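Travia opens its packing room to small makers across the valley

Apr 24, 2025

Small makers who sell by post will soon have somewhere better to pack their orders than the end of the bed. Travia, the shared workshop on Sastry Lane, is opening its packing room to the public after a winter of trial sessions, and we could not be happier to be throwing the doors open!

The room grew out of a complaint we heard over and over from our members. Making the candles, the soap, the jewellery or the felt slippers was the part they loved. Getting them into a box, closed, labelled and out of the house was the part that ate their evenings (and their kitchen tables, and in one case a whole stair landing). So last September we cleared the old drying store on the ground floor, painted it, put in white-topped tables at a sensible height and started inviting people in to pack together.

It went far better than we had dared to hope. Over the trial, 57 makers used the room and sent out 3,311 parcels between them. Some came for one busy week before a fair and others have had the same spot at the same table ever since. We have seen people swap tissue paper, lend each other tape, and argue very cheerfully over whether a flap should be tucked in or folded back while you fill the box.

That last point has turned into something of a house subject. Most of our makers use plain white paper boxes that arrive flat and are folded up by hand, and there is a real knack to them. Open the box fully before anything goes in. Keep the lid folded well back so it doesn't drop on your knuckles. Get a hand right inside and push the corners out from within, then steady the outside with your other hand. People who have been packing for years still pick up something new when they watch the person across from them do it, and that is a big part of why we wanted a shared room and not a row of booths.

What the room offers

Sessions run for 3 hours and there is a morning one and an afternoon one. Each place comes with a clear stretch of table, a share of the shelving for your stock while you work, and use of the scales, label printer and tape guns. Flat boxes can be bought by the sheet or the bundle from the rack by the door, in sizes from a ring box up to one that will take a pair of boots. You are just as welcome to bring your own.

The boxes on the rack come from Dason, a family firm two miles up the road that has been cutting and creasing card since long before any of us sold a thing online. They have been wonderfully patient with us. When several makers said the smallest size was awkward to get a hand into, Dason sent down a handful of trial shapes, and the one that everybody reached for has now become the standard. It has a deeper opening and a lid that stays back when you bend it. It sounds like a tiny change and it has made a lovely difference to anybody packing earrings with cold fingers.

Parcels can be left at the end of each session for the Pustel van, which calls once in the late morning and again at teatime. Anything handed in before the van leaves goes the same day. If you miss it, your parcels stay locked in overnight and go with the first collection.

Learning to pack

Alongside the open sessions we are starting a short course for beginners, led by Narayanan Gowda, whose patient way with a roll of tissue has already rescued a good many of our members' teapots. The course covers choosing a box that fits, folding it up square, filling the gaps without stuffing it, and closing it so that it opens nicely at the other end.

"I ask everyone to bring the item they most dread sending," said Narayanan. "Last time we had a glass pear, a ukulele and a very large pine cone wreath. We packed the lot, and then we swapped and unpacked each other's, so you find out what it's like to be the customer. Half the room went home and changed their tape."

The course is open to complete beginners and no stock or shop is needed. Several people on the trial came simply to get better at posting birthday presents, and they were excellent company.

Booking and prices

There are 78 places a week across all sessions, and we keep a few back for people who book on the morning. Members of the workshop pay nothing extra. Everyone else pays by the session, with a lower rate for anybody in their first year of selling. Booking is at the front desk or by telephone, and the desk is staffed whenever the building is open.

The entrance is level from the lane and two of the tables can be raised or lowered. Please tell us when you book if you would like one of these. There is tea, a decent toaster and a yard to sit in when the weather allows. Children are welcome in the afternoon if they stay with the grown-up who brought them, and plenty of them turn out to be demon box folders.

Makers who would like to look round before they book can drop in during any session. Reporters and photographers are welcome too, and we would be glad to introduce you to people who have packed here through the trial. Please ask for the packing room at the front desk, Travia, Sastry Lane.

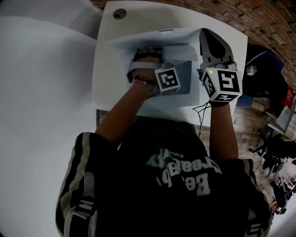 Could you say whether the small Dason boxes will be sold to people who can't get to a session? I post perhaps ten orders a month from home and the ones I buy now have a lid that flops shut every time I let go of it. I'd happily collect a bundle from the desk. I'd like to put my name down for the course as well, if a beginner with a box full of chipped saucers is allowed.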